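1/ Moved the Utura planner off fixed-rate replanning this month. It now replans only when the tracked object pose drifts past a threshold.

2/ Old loop: 400 ms per cycle, most of it collision checks against a table that never moves. Static geometry is cached now -- 135 ms.

3/ Rogério Moura found the camera roll was applied twice in the head transform. Grasp poses looked fine until the arm lifted.

4/ Sim view from the robot, left gripper holding the shoe over the table, tilt and all.

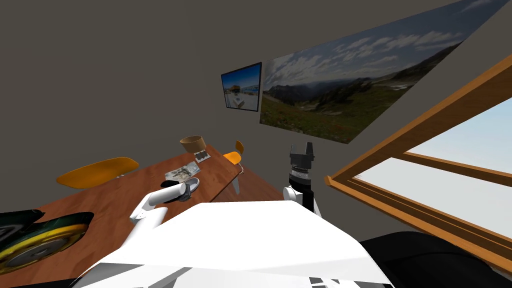
5/ Next: 51 logged grasps to replay through the new loop. Config goes in the Folel repo after that.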